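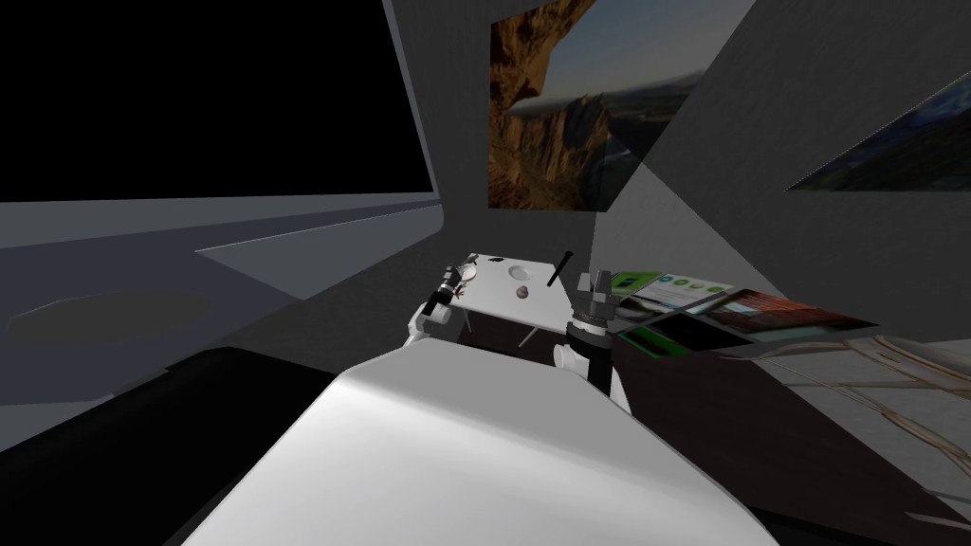

Kistow Reading Rooms: progress report to the Grutar Fund
Prepared by Nandi Makhubela, June 2026

Period covered: the eight months since the grant began in October

Where we are

We said in our application that we wanted to open reading rooms in places where the nearest public library is a long taxi ride away, and that we would be happy if four were running by now. Six are open! The last two, at Maluleke and Uda, opened within a fortnight of each other, and I still have paint on the shoes I wore that week.

Across the six rooms we have 818 registered readers, 415 of them under the age of twelve. We had planned for mostly high school learners who needed somewhere quiet to study, and they do come, especially before exams, but the after-school crowd is much younger than we pictured and much louder. We have moved the study hours to the early evening so that both groups get what they came for, and the complaints have nearly stopped.

Books and languages

The biggest lesson of this period is about language. Our first order was far too heavy on English titles. At Maluleke the Xitsonga picture books were all out on loan within days and there was a waiting list written on the back of an envelope, while a beautiful set of English encyclopaedias sat untouched. We changed the second order completely. We bought 99 new titles in Xitsonga, Sepedi and Tshivenda, and they are working hard. Some are already held together with tape.

Finding them was harder than buying them. Small publishers print short runs and several of the titles we wanted were out of print. Precious Mokgethi spent a good part of the summer on the phone and found two printers willing to run extra copies if we collected them ourselves, so we did, in her brother's bakkie, in the rain, with the boxes under a tarpaulin. Not one book was damaged.

Story afternoons

These were a small line in the budget and have become the heart of the work. Each room now holds one a week. Grandparents come and tell the stories they grew up with, and the older children write them down. Uda has a folder of these that is getting thick, and we would love to print a small collection from it. The families have been asked and most have said yes. A few would prefer that their stories stay spoken, and we have left those out of the folder.

One thing we did not expect is how many adults would stay on afterwards to read for themselves. Three women at Uda asked whether somebody could help them with filling in forms, and that has grown into a regular hour on its own. It wasn't in the plan and costs us nothing but tea.

What has gone less well

The lending system. We began with a shared spreadsheet, which needs a signal, and two of the rooms often have none. We lost a month of loan records for one of them before we noticed. All the rooms are now on paper cards, with the totals typed up at month end. It is slower but it works, and the children like stamping the cards.

Shelving took longer than it should have. The first carpenter pulled out, and Maluleke opened with its books in crates along the wall. The proper shelves went in five weeks later.

Transport has also cost more than we budgeted. We covered the difference from the furniture line, where donated desks had saved us money, and the accounts attached show the move. I should have asked you before making it, and will do so next time.

Coming up

Between now and the end of the grant year we want to:

Train two room assistants at each site, so that no room has to close when one person is ill
Finish the third book order, with more for teenagers, who have told us plainly that the current choice is boring
Fit better lighting at Uda for the evening study hours
Get a first draft of the story collection ready for the families to check

We would also like to talk with you about whether part of the unspent furniture money could go towards printing it. Precious is getting quotes and I will send them on as soon as they are in.

You are very welcome to visit any of the rooms. Come on a story afternoon if you can, and come early, as the mats fill up fast.

Nandi Makhubela
Kistow Reading Rooms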